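Wardrobe Sort and Fold: Frequently Asked Questions
Britport Home Services

What does a wardrobe visit cover?
We empty the wardrobe one section at a time, fold or hang each item, and put it back in the order you agreed with us. Drawers inside the wardrobe are part of the visit. Dressers are booked separately.

How much does it cost?
Visits are $25 per hour, with a two-hour minimum. Travel is free in Britport and Wostatberg. For Enriquez we add a flat $16.

Do I need to be home?
Only for the first few minutes, so you can tell us which clothes stay where. After that you can leave a key at the desk, locker 642.

Do you wash or iron anything?
No. Please have everything clean before we arrive. Items with stains or missing buttons are set aside on the bed for you to look at.

How do you store black clothes?
Black items go together on one shelf. T-shirts and thin sweaters are folded in thirds. Lint shows up quickly on dark cloth, so keep towels and fleece on another shelf.

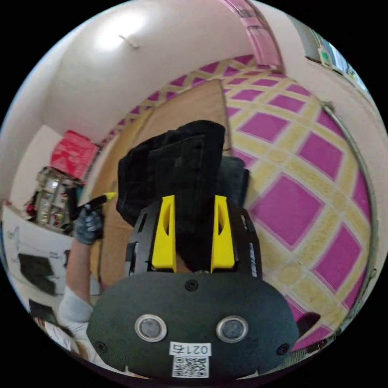
Can heavy sweaters go on hangers?
Fold them. The weight pulls the shoulders out of shape on a hanger, and a folded stack of four or five will sit flat on most shelves.

What happens to clothes I don't want?
Put them in a bag marked "out" and we will take it with us. Bags go to the Grotix drop-off, unit 752.

Who do I call to change a booking?
Ask for Yasaman Pakzad at the front desk, before 4 p.m. on the day before your visit.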